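Tower teardown bench: inspection checklist, with comments from the last round
Room: Skultis refurbishing workshop, bench 9
Checked by: Corina Tănase
Second check: Octavian Coman

Hello all! Another good round, and a really enjoyable one to write up. Mark each line OK, FIX or N/A and put your comments right under the line while it's fresh. Short is fine, but "see last time" isn't.

BEFORE THE SIDE PANEL COMES OFF

1. Power cord out of the wall and out of the tower. OK
2. Power button held down for 9 seconds with the cord out. OK
Comment: Lovely to see everyone doing this without the sign now. The sign stays up anyway.
3. Wrist strap on and clipped to bare metal. FIX
Comment: The clip on the second strap has lost its spring. Svetozár has a new one on order from Nivar. Share the good one until it turns up.
4. Bench clear of drinks, rings and loose change. OK
5. Job tag matches the sheet. OK
Comment: Tag 305 was written so neatly I nearly framed it. Thank you, Lenuța!

CASE OPEN

6. Tower lying on its side, board facing up, not rocking. OK
7. Case edges checked for burrs before hands go in. OK
Comment: Inner frames are always sharper than they look — gloves for lifting the case, fingertips for the small stuff.
8. Loose cables kept clear of the board. OK
9. Power supply left sealed. Nobody opens one at this bench, ever. OK
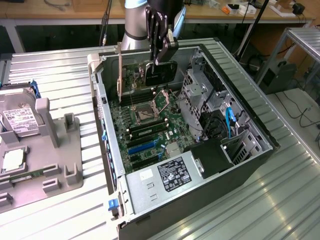
10. Socket lever up only when the processor is coming out or going in. OK
Comment: The pins are the bit I fuss over most. Bend one and the whole board can end up in the scrap bin, so no sleeves, no screwdrivers and no pointing with a pen over an open socket. Aurel's tip of putting the plastic cover back on before lunch is brilliant and I'm adding it to the next version.
11. Memory latches opened fully before a module is lifted. OK
12. Modules held by the edges and put straight into a bag. FIX
Comment: We're almost out of small antistatic bags. I've asked Stan for 700, which should see us through to January.
13. Drive cables pulled by the plug, never by the cable. OK

PACKING UP

14. Screws in the lidded tray, lid shut. OK
15. Coin cells in the battery tub with their terminals taped. FIX
Comment: Two weren't taped. Easy fix, and the tape now lives on top of the tub.
16. Bench wiped down, floor swept for dropped screws. OK
Comment: Best floor I've seen in here! Not one screw stuck in my boot.
17. Fire extinguisher in place, gauge in the green. OK

FOLLOW-UP

Strap clip: Svetozár
Antistatic bags: Corina
Socket cover line added to checklist: Corina, once Octavian has read the wording
Torard labels for the battery tub: Lenuța

Only three FIX lines out of 17, and all of them cheap. Great work, everyone. Spare copies of this sheet are in the top drawer beside the tape.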